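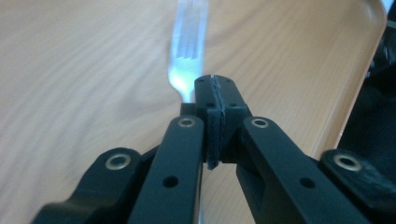

Su-bin Hwang

I have wanted to see the flatware works at Grornton ever since my aunt left me her box of mismatched forks, so when A-yeong told me they open the doors one Monday in October I had my train ticket before she finished the sentence. A-yeong Bae and I used to share an apartment and, for one whole winter, a single decent fork. She was always going to be the person I took.

You get off at Clavton and walk along the canal. It took us longer than it should have because we stopped for buns (the bakery by the lock, go early, the plum ones run out). The works is a long brick building with a green door, and there was already a line when we got there at half past nine. They take 22 people per tour. We were the last two in! I did a small dance on the step and A-yeong pretended not to know me.

Our guide had worked in the blanking room before her knees made her switch to tours, and she knew everything. A fork starts as a flat shape punched out of a strip of steel, a stubby thing that looks more like a paddle. Then it gets rolled thinner at the head end, trimmed, and the gaps between the tines are cut. The bit I never knew is that the tips of the tines are left joined by a little bridge of metal while the gaps are cut, to keep them straight, and the bridge comes off afterward. We got to hold one with the bridge still on. It looks like a tiny harp.

After that comes the press, and oh, the noise. You feel it in your teeth. One hit gives the fork its curve, the shoulders and the slope down into the neck, and it drops out the other side looking like something you could eat dinner with. I could have stood there all morning. The man on the press waved at us with his elbow, both hands being busy.

The polishing room was A-yeong's favorite and I think mine too, although I change my mind every time I tell someone. It smells of wax and hot cloth. They have wheels in different sizes, and the narrow ones are for getting in between the tines, where cheap forks tend to stay rough. Our guide had us run a fingertip down the inside of a tine on a finished one and then on one that had skipped that wheel. Big difference! I have been doing it to every fork I meet since then, including two in a restaurant, where I got a look.

What I liked best about the finished ones is how the light sits on them. Put a fork down on a pale wooden table and the round base of the head picks up one bright spot, and then the tines go all streaky and white. The guide said the polishers look at that spot when they check their work, and if it wobbles as you tilt the fork the surface isn't even. I tried it with my own when I got home. Mine wobble quite a lot.

There's a little museum upstairs, really one room and a landing. The oldest thing in it is a two-pronged serving fork with 1519 scratched on the handle, and the card next to it says politely that the date may have been added later. There is also a whole drawer of the Holub pattern, a plain one with a narrow neck and soft shoulders that they made for railway dining cars, and I fell for it completely. The Wustance pattern in the next drawer is much fancier, with leaves all up the handle. A-yeong preferred that one. We argued about it down the stairs and through most of lunch.

Lunch was in the old packing room, soup and bread, with their own spoons of course. The shop is next door and sells seconds by the piece. I bought 4 Holub forks and A-yeong bought 7 things she couldn't explain, one of them a pickle fork, and she doesn't like pickles.

A few practical bits if you go. Wear closed shoes, they do check. Ear plugs are handed out at the door but bring your own if you're fussy. The stairs to the museum are steep and there is no elevator, although you can skip that part and wait in the shop. The afternoon tour leaves at two and was half empty when we walked past, so that may be the one to aim for, plum buns permitting.

I'm going back in the spring, when they run the spoon line. A-yeong says she's busy but I've already bought her ticket.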